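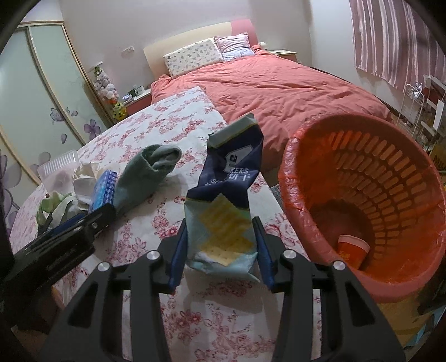
The bed and the red-lined wastebasket. A cracker wrapper, a sock, tissues and a food container are on the quilt.

The arrangements for the main bedroom have been revised with effect from 15 February 2026. Readers who have followed this blog since the move to Kevolport will recall that the previous arrangements were set out in June, when the wardrobe had only just been installed and a number of matters were left open. Most of those matters have now been settled. One or two have not, and are noted at the end.

The bedroom is the room in which small items collect. The kitchen has its own rules, and these are generally observed. In the bedroom, a snack is opened, a packet of tissues is brought in during a cold, a hair tie comes off at night, and each is put down on the nearest surface. The nearest surface is the bed. It had been assumed that more storage would improve matters, and on that assumption the household bought a set of three Yeoman drawer boxes last year. The boxes filled up with other things. The items on the bed remained on the bed.

The revised procedure therefore begins with the bed and is confined to it. The bedside table, the plush toys and the wardrobe interior are dealt with separately, and work on them should not be started while there is anything left on the quilt.

Scope of the procedure

The procedure applies to everything lying on the bedding that is not bedding. Pillows, the coral-red duvet and the white floral quilt are outside its scope and are covered under "Bedding" below. It is carried out in the evening, before the curtains are drawn, and takes very little time if it was also carried out the evening before. Where an evening has been missed, it should be done first thing the next day. Two missed evenings in a row are noticeable. Three are a project.

Packaging and used tissues

Packaging is removed first. Biscuit and cracker wrappers are the most frequent offenders in this household, and they have a particular drawback: a wrapper with its end folded over looks full when it is empty, and is accordingly left alone by everyone who passes. Each wrapper is to be picked up and checked. If there are crackers in it, it returns to the kitchen and goes into the tin. If there are none, it goes into the wastebasket. It does not go back on the quilt to be decided upon later.

Wrappers should be lifted by the closed end and kept upright until they are over the basket. The author has shaken cracker crumbs out of the floral quilt on more occasions than is reasonable and does not recommend the experience.

Used tissues follow. They are gathered in one go and placed in the basket under the wrappers where possible, so that they do not roll out when the bag is tied. An unfinished packet of tissues is kept. Its place is the bedside table, within reach of the pillow, and it should be returned there each evening even though it will certainly be needed on the other side of the bed by morning.

Light plastic bags are to be opened out and looked into before disposal. A bag that is clean is folded flat and kept in the kitchen drawer for use as a liner. A bag that has held food is thrown away.

The wastebasket

The wastebasket stands beside the bed and not beside the door. Its former position was by the door, where it was neat, and where it was used by persons leaving the room with something in their hand, of whom there were few. The present position is less attractive. It is, however, a position in which the basket can be reached from the edge of the mattress, and the improvement was apparent within the week.

The basket itself is a plain round one in orange-red plastic with slotted sides. Because of the slots, a liner is compulsory. The liner is folded over the rim all the way round and pressed down inside, and it is changed when it is two thirds full, or at once if a paper cup has gone in with anything left in it. Cups should be emptied in the bathroom first. This point has been raised before.

A Fluditz pedal bin was considered as a replacement and was tried for a fortnight on loan from another room. The lid was quiet and the inner bucket was easy to wash. It was returned for two reasons: the pedal could not be reached by a person sitting on the bed, and the closed lid encouraged the practice of putting things on top of it.

Food containers

Clear plastic food containers present a difficulty of their own on patterned bedding. The flowers show through, and a container can be overlooked by someone who is standing over it and searching for it. The household has twice straightened the quilt with a container still on it.

The rule adopted is that the hand is passed lightly over the whole of the quilt before it is pulled straight. This is quicker than looking. Any container found is carried to the kitchen together with its lid, and the two are washed as a pair. A container without a lid is not stored in the hope that the lid will appear.

Socks

A sock on the bed is presumed to be worn and goes to the laundry. It is unrolled first. A sock that enters the machine as a curled ball leaves it in much the same condition, with the toe still damp, and drying it takes until the following afternoon.

A single sock is placed in the laundry in the same way as a pair. The practice of holding the first sock back until the second is found has been discontinued. It produced a small heap of single socks on the wardrobe floor, which was examined at the new year and from which four complete pairs were assembled. 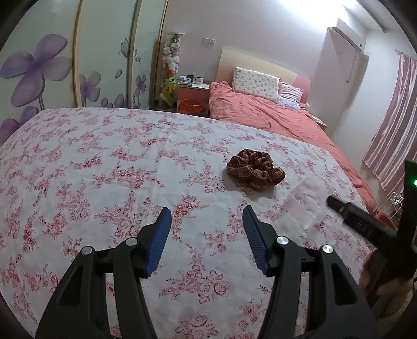

Brown scrunchie on the floral cloth, with the clear container to its lower right.

Hair accessories

Scrunchies, clips and ties were for a long time treated as too small to require a rule. Experience suggests the reverse. A dark or brown scrunchie is at least easy to see against a white ground, and there is no excuse for leaving one where it lies. The pale ones are another matter, and have been recovered from inside a pillowcase, from between the mattress and the headboard, and on one occasion from a coat sleeve.

All hair accessories are now kept on a short length of dowel fixed inside the wardrobe door. A dish was tried beforehand. It was pretty, and it received coins, a button, a lip balm and a spare key, after which there was no room for scrunchies. Nothing can be put on the dowel except a thing with a hole in it, and it has stayed in proper use ever since.

Fabric scrunchies should be washed with the light laundry, in a net bag. They keep their gathers well if they are pulled into shape and left to dry flat.

Bedding

Once the quilt is clear it may be straightened. The order followed is duvet first, then quilt, then pillows. The duvet is shaken from the foot of the bed and drawn up until the worst of the creases have gone. A perfectly smooth duvet is not required on weekdays.

The quilt covers the near half only. Visitors have sometimes remarked on this and have offered to pull it up. It is kept there on purpose, as the part of the bed on which people sit, and it takes the wear that would otherwise fall on the duvet cover. It is also far easier to wash. The floral print was not the author's first choice, being rather busier than the rest of the room, but it has grown familiar, and it hides a tea mark better than any plain cloth would.

The pillows stand against the headboard. They are not a matched pair, one being patterned in grey-lilac and the other striped in pink and lilac. A matching set was priced at 118 and declined.

The wardrobe

Several readers have written to ask about the sliding wardrobe with the green glass panels and the painted flowers. It is from Skindard and was bought second-hand at 400, including delivery but not assembly. The same model was listed new at 1,059 at the time, and a version with plain panels at 661. The frosted glass is kind to an untidy interior, which was a consideration. The lower track collects fluff and must be brushed out with a dry toothbrush, after which a damp cloth is sufficient. Sprays should be kept away from the painted flowers.

The doors slide across each other, so only one side is open at a time. For this reason the dowel is placed on the side nearest the bed.

Matters outstanding

The plush toys remain in their stack beside the bedside table. A proposal to move part of the stack to the top of the wardrobe was put to the household and was not supported. It may be brought forward again in the summer. In the meantime the stack is to be dusted from the top downwards with the soft brush, and no further additions are to be made to it without something being taken out.

The bedside table is also due for attention. Mugs are to be returned to the kitchen in the morning by the person who drank from them. A second-hand table with a drawer has been seen at the Kevolport market, in a cream that may or may not match the headboard, and measurements will be taken before any decision is made.

Comments on this post will be open for the usual period. Questions about the removal of cracker crumbs from quilting may be addressed to the earlier post on that subject.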